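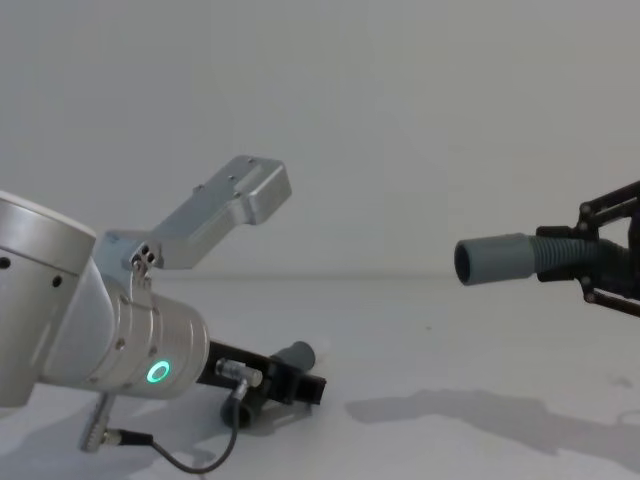 Mur blanc et plan blanc dans un atelier : quelle finition, et quoi faire à la jonction ?

Forum Peinture et revêtements > Murs intérieurs
Sujet ouvert le 4 avril 2019

plinthe_et_cie
Bonjour à tous,
Je refais un local de travail à Grunenville, au rez-de-chaussée. Le mur du fond est lisse, blanc, et devant j'ai un grand plan blanc posé contre. Le propriétaire veut garder le tout blanc et ça me convient, c'est lumineux et on retrouve facilement une vis qui est tombée.
Deux questions. D'abord la finition du mur : il est en mat profond pour l'instant et chaque frottement laisse une trace grise qu'on ne rattrape pas. J'ai passé l'éponge à deux endroits, il y a maintenant deux auréoles brillantes. Je pensais repasser en satin.
Ensuite la jonction entre le mur et le plan. Il reste un petit jour d'un bout à l'autre et la poussière s'y met. Joint acrylique, silicone, ou une baguette ?
Le mur est en plaque de plâtre avec enduit, peint il y a trois ans par l'occupant d'avant. Je ne sais pas avec quoi.

mat_ou_rien
Pas de satin sur un grand mur blanc, surtout s'il y a une fenêtre sur le côté. Tu vas voir toutes les bandes de placo. En mat profond elles sont là aussi, elles ne se voient pas. J'ai fait l'erreur dans mon couloir et j'ai tout repris.
Prends un mat lessivable. Ça existe chez tout le monde maintenant.

rouleau12
Je ne suis pas d'accord. Le mat lessivable se lessive sur l'étiquette. Au bout de quelques passages d'éponge il lustre comme les autres, un peu plus tard c'est tout. Dans un local où on travaille contre le mur, c'est satin, ou velours au minimum.
Pour les bandes, ça se prépare. Un enduit de lissage, un ponçage avec une lampe rasante, une sous-couche, et le satin passe très bien.

mat_ou_rien
Oui, si on a une semaine devant soi et des épaules neuves. Il a demandé une peinture, pas de refaire le mur.

plinthe_et_cie
Le mur est quand même bien plan. J'ai passé une règle de 2 mètres dessus dans tous les sens et je n'ai rien trouvé de gênant. La fenêtre est en face et pas sur le côté, si ça change quelque chose.

rouleau12
Ça change beaucoup. Lumière de face, les défauts ressortent peu. Fais le test avec une lampe de chantier collée au mur le soir, tu sauras tout de suite.

grise_mine
Bonsoir. J'ai fait exactement ça l'an dernier, mur blanc et table blanche pour de la couture et de la découpe. J'ai pris le velours Zalureo, je suis contente de la tenue, moins du blanc. Leur blanc tire un peu sur le bleu et ma table tire sur le jaune. Séparément on ne voit rien, l'un contre l'autre on ne voit que ça, surtout l'hiver.
Mon conseil : peindre un carton, le laisser sécher deux jours et le poser debout sur le plan, contre le mur. À regarder le matin et le soir avec les lampes allumées. J'aurais dû le faire.

plinthe_et_cie
Merci grise_mine, je n'avais pas pensé au carton. Le plan est un stratifié de chez Sýkora, référence « blanc » tout court. Quelqu'un connaît l'équivalent en nuancier ?

grise_mine
Non, et méfie-toi des équivalences. Demande une chute et emmène-la au magasin.

pose_libre
Pour la jonction : surtout pas de silicone contre un mur à peindre. La peinture ne tient pas dessus, et le jour où tu veux bouger le plan tu arraches l'enduit avec. Acrylique si le plan est fixe. S'il est simplement posé, rien du tout, ou une baguette collée sur le plan uniquement.
Il est fixé ou posé ?

plinthe_et_cie
Posé, sur un piètement lourd. Il ne bouge pas dans l'usage courant mais il n'est pas vissé au mur.

pose_libre
Alors pas de joint. Un acrylique va fendre en quelques mois et ça sera plus sale que le jour actuel. Profil en L blanc, adhésif double face côté plan, et le dos qui touche le mur sans y être collé. Tu peux tirer le tout pour nettoyer derrière.

rouleau12
Sauf que le dos du L va marquer le mur à chaque vibration. Tu auras un trait gris sur toute la longueur.

pose_libre
Avec un satin comme tu le recommandes, le trait part à l'éponge. Et il est caché par le profil.

rouleau12
Admettons.

enduit_maigre
Troisième solution, celle que j'ai chez moi : laisser un vrai vide. J'ai reculé le plan de 30 mm et je passe l'embout plat de l'aspirateur derrière. Le vide se lit comme une ombre, ça fait propre. Un jour de trois millimètres fait négligé, c'est juste assez pour coincer une feuille et pas assez pour aller la chercher.

mat_ou_rien
Et tout ce qui roule tombe derrière. Dans un atelier c'est non.

enduit_maigre
Chez moi ce qui tombe arrive par terre et je le ramasse. Avec un jour étroit ça reste bloqué à mi-hauteur.

plinthe_et_cie
Je n'ai pas la place de reculer, la porte ouvre vers le plan. Je pars plutôt sur le profil en L.
Pour la quantité de peinture, le vendeur de chez Ollasa m'a calculé 47 m² en comptant les deux couches, retours compris. Il me propose deux pots de cinq litres, plus la sous-couche. C'est correct ou il me charge ?

rouleau12
Regarde le rendement sur le pot, il varie du simple au double selon les gammes. À dix mètres carrés au litre, un seul pot de cinq litres te laisse un peu de marge. À huit, il te manque un litre. Il a dû arrondir large.
La sous-couche par contre je ne ferais pas l'impasse. Tu ne connais pas la peinture d'avant et tu as déjà des zones lustrées. Sans sous-couche tu vas les retrouver à travers.

grise_mine
Prends un pot de cinq et un petit du même lot. Et garde un fond pour les retouches, dans un bocal bien plein et étiqueté. Les blancs d'un lot à l'autre ne sont pas toujours identiques.

mat_ou_rien
Les retouches en satin se voient de toute façon. C'est l'autre avantage du mat et personne n'en parle jamais ici.

rouleau12
Là-dessus je te rejoins. En satin on ne retouche pas au pinceau, on refait le pan entier ou on vit avec.

plinthe_et_cie
Bon, donc le satin se lave et ne se retouche pas, le mat se retouche et ne se lave pas. Et le velours ?

rouleau12
Un peu des deux, et un peu aucun des deux. Pour ton cas je prendrais velours, lumière de face, mur plan. Rouleau à poils moyens, tu croises et tu lisses toujours dans le même sens, de haut en bas, sans revenir sur ce qui commence à tirer.

chiffon_sec
Je me permets d'ajouter un mot sur le nettoyage. Pour le stratifié blanc, eau tiède et une goutte de liquide vaisselle, puis chiffon sec. Pas d'éponge magique. Elle enlève le trait de crayon et aussi le brillant, et la zone se salit deux fois plus vite après. Pour l'encre, alcool ménager sur un coin de chiffon, sans frotter en rond.
Sur le mur, toujours commencer par le bas et remonter, sinon les coulures marquent.

enduit_maigre
Et attendre avant de laver une peinture neuve. Sèche au toucher ça ne veut pas dire dure. Je compte trois semaines.

pose_libre
Même délai avant de remettre le plan au contact du mur, ou alors tu glisses une bande de papier sulfurisé entre les deux. Une peinture jeune colle au stratifié.

plinthe_et_cie
Noté pour le papier sulfurisé. J'ai fait le test du carton avec un échantillon de velours. Le blanc de base est trop froid à côté du plan, comme chez grise_mine. Le vendeur m'a remis une pointe d'ocre et là je ne vois plus de différence le matin. Le soir sous les tubes il y en a encore une petite, le mur paraît un peu plus gris que le plan.

grise_mine
Ce sont peut-être les tubes. Regarde la température de couleur écrite dessus avant de refaire teinter.

plinthe_et_cie
Ils ne sont pas tous pareils, il y en a un froid et deux neutres. Je change le froid et je refais l'essai.

mat_ou_rien
Tu peux aussi accepter que le mur et la table soient deux blancs différents. Un petit écart, ça aide même à voir où finit le plan.

plinthe_et_cie
C'est vrai que tout du même blanc, on pose parfois une tasse un peu près du bord. Mais le propriétaire y tient.

plinthe_et_cie
Retour pour ceux que ça intéresse. Tube changé, teinte gardée. Sous-couche passée, puis deux couches de velours à un jour d'écart. Les auréoles ne ressortent pas. Il me reste une reprise visible à gauche à hauteur d'épaule, là où j'ai répondu au téléphone. Le profil en L attend, je le colle quand la peinture aura durci. Il me reste aussi un demi-pot de sous-couche si quelqu'un passe vers Grunenville.

rouleau12
La reprise s'atténue souvent en séchant à fond. N'y touche pas avant deux semaines.

enduit_maigre
Je prends la sous-couche si elle est encore là en septembre, j'ai un garage à faire. Message privé envoyé.

Sujet vu 2 156 fois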